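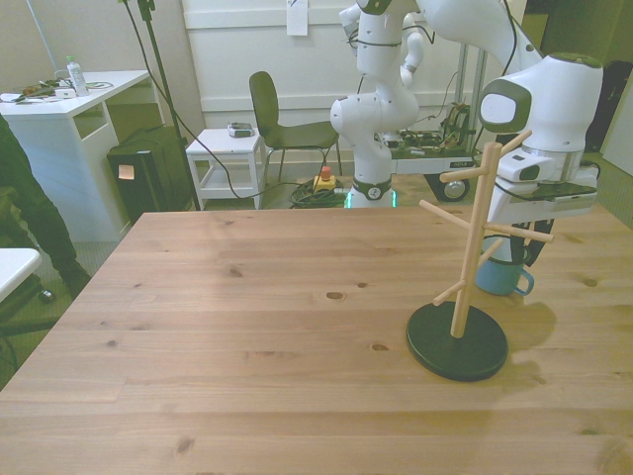
Several customers have written to ask whether a mug tree is really necessary when cupboards exist, and one added that hers already had doors.

Fair enough. The Cudeck Mug Tree is for people whose cupboards are full of other mugs. It has a round black base, a pale wooden post and 4 pegs, 2 to a side, angled outward so gravity works for you for once.

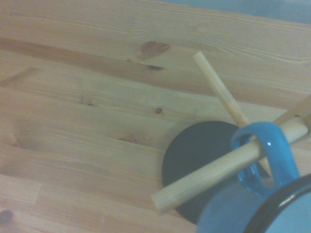
The dowels are left plain, with flat cut ends. We tried a decorative knob and it looked like a bedpost. Handles go on and off without a fight, and small mugs suit the lower pegs best.

Load opposite sides first. Wipe with a damp cloth. Keep out of the dishwasher, however much you trust your dishwasher.
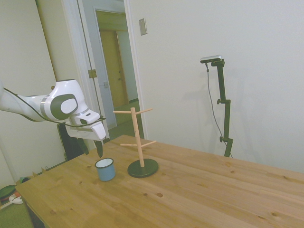 Clurent
Mugs sold separately, in sets of 4. Trade orders start at 12 trees, for cafes or very large families. Spare pegs in stock from May.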